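Kestow utensil caddy, pink, with drip tray
Reviewed by Ánh Khương
2019-05-19

The Kestow is a one-piece plastic pot with a separate tray. I bought it to replace a Jernard cup that held water at the base and left the lower ends of our chopsticks discoloured. It has been in daily use since April, filled straight from the sink and emptied at the table.

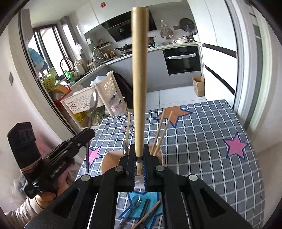
Capacity is adequate for a household of 5. The maker, Urnine, states no maximum load. Chopsticks of ordinary length stand well clear of the rim and lean outwards, so the pot should be filled evenly. With metal spoons all on one side it rocks if knocked – it has not yet gone over.

Ventilation is by two rows of oval holes near the top. These help the upper part of the contents but do little lower down, where most of the water collects. Wood takes longer to dry than steel, and I would still shake chopsticks before putting them in.
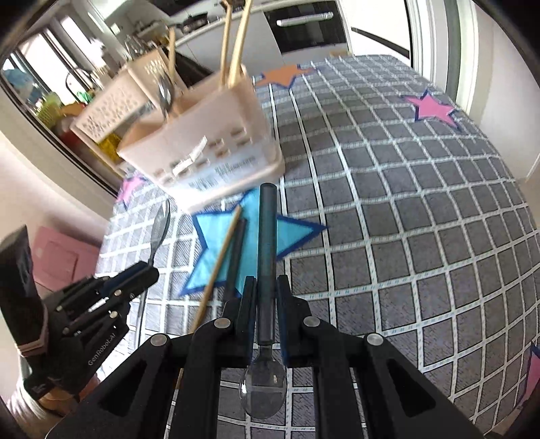

Spoon, fork and chopsticks at the table, with the holder lifted behind.

Cleaning is simple. The tray lifts away and needs a rinse every 2 days in hard water. The label on the front face is another matter: the adhesive is strong, and I have left mine in place.

The carton is plain cardboard. Nothing inside was damaged on arrival.

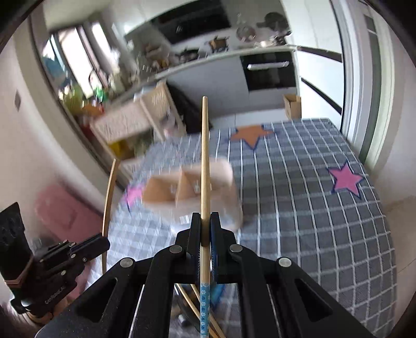

I compared it with the Kong, which has a steel body and costs 84 against the Kestow's lower shelf price. The Kong is heavier and steadier when half full. It also marks the worktop if the foot is wet, and has no tray. For use on a tablecloth the Kestow is the better choice. 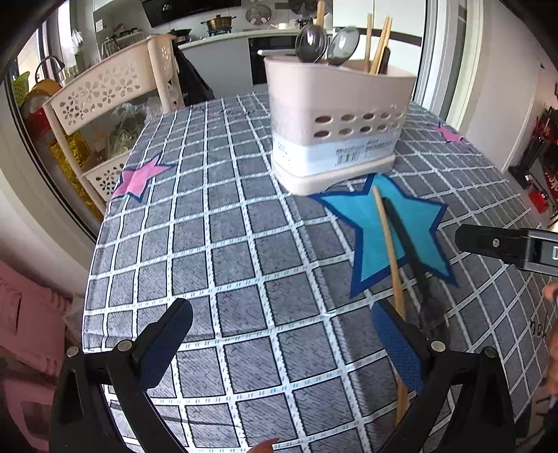

Black-handled items fit without trouble, though anything with a wide head should go in last. A deeper tray would be welcome, as the present one spills when carried with water in it.

Rating: 4 out of 5. One mark off for the tray.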